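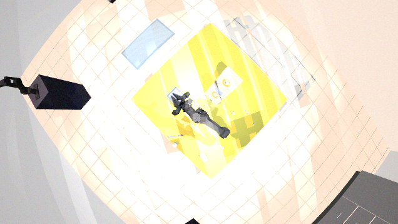

Bernadette Rafferty wrote:
Did it do the same thing on the real arm, or only in the sim? Because if it's only in the sim I would be looking at your physics step before anything else.

nuala_h wrote:
Both, sadly. Let me back up, I posted in a hurry last night and left half of it out.

So the job is dead simple. Arm goes out over the yellow mat, closes on the part, lifts, carries it over, puts it down. We've been running that on the bench since August with the Vekis controller and it was boring, in a good way. Then I updated the controller, and now every so often the elbow just keeps going after the stop command. The log says "stopped", the arm doesn't agree! On the real one it carried on for almost 3 seconds and shoved the gripper into the mat hard enough to trip the overload. No one was near it, thank goodness, but my hand had been in there not long before, picking up a part.

I rebuilt the cell in the simulator with the overhead view so I could replay the log without wrecking anything, and it does the same overrun at cycle 1322. Same cycle every time. That's the bit I can't get my head around.

Boris_Shehu wrote:
Same cycle every time means it isn't the hardware. Go back to the old version and get on with your life lol

Noemi T wrote:
Hang on Boris, "go back to the old version" is fine for getting parts out the door, but she had a stop that didn't stop. I wouldn't power that arm up again on any version until she knows why. Nuala, when you say stop command, do you mean the software stop or the big red button?

nuala_h wrote:
Software stop. The button works, I tested it cold and I tested it moving (at crawl speed, standing well back).

Noemi T wrote:
OK, that's a relief. But please tell me the button cuts motor power directly and doesn't go through the same controller. I've seen a cell where it was wired in as just another input. Looked great in the drawing.

nuala_h wrote:
It goes to a separate relay, my Mac Giolla box. I traced the wires again after reading your post because you scared me.

Bernadette Rafferty wrote:
Back to 1322. What's your command queue set to? We had something very similar at Brurel. The queue filled up over a long run, and the stop went in at the BACK of the line behind the moves that were already waiting. The controller wrote "stopped" in the log the moment it accepted the command, long before it got around to doing it.

Boris_Shehu wrote:
that would be a crazy way to write a controller

Bernadette Rafferty wrote:
Didn't say it wasn't!

nuala_h wrote:
Queue is 3000, it's the default in the new version. I just looked at my old config and it was 18. EIGHTEEN. I never set either of them. Running the replay with 18 now, back in a bit.

nuala_h wrote:
Ran the whole log through twice with the queue at 18 and no overrun at 1322 or anywhere else. Put it back to 3000 and the elbow sails right past again. So Bernadette, I owe you a drink.

Boris_Shehu wrote:
nice, fixed then

Noemi T wrote:
I don't think it's fixed, sorry. A short queue makes the wait shorter, but the stop is still waiting its turn. With 18 slow moves in front of it you could still get a nasty surprise. It needs to jump the line and clear whatever is pending.

Boris_Shehu wrote:
With 18 short moves it's a fraction of a second. People run cells like that all day. You're making it sound like the thing is going to chase her around the shop.

Noemi T wrote:
And if somebody sends it 18 long ones?

Shahnaz Begum wrote:
Agree with Noemi here. There's a flush call you can send right before the stop, at least there was in the version I have. I put the two together in one function and don't let anything else call stop by itself. Also, are you reaching into the cell with just a software stop on? Your first post kind of sounds like it.

nuala_h wrote:
Um, yes, I was. Not any more. Power off at the relay before anybody's hands go in, I've taped a note to the bench. I'll try the flush call in the sim tonight with a bunch of long moves stacked up on purpose. Shahnaz, does yours need a pause between the flush and the stop, or do they go straight out together?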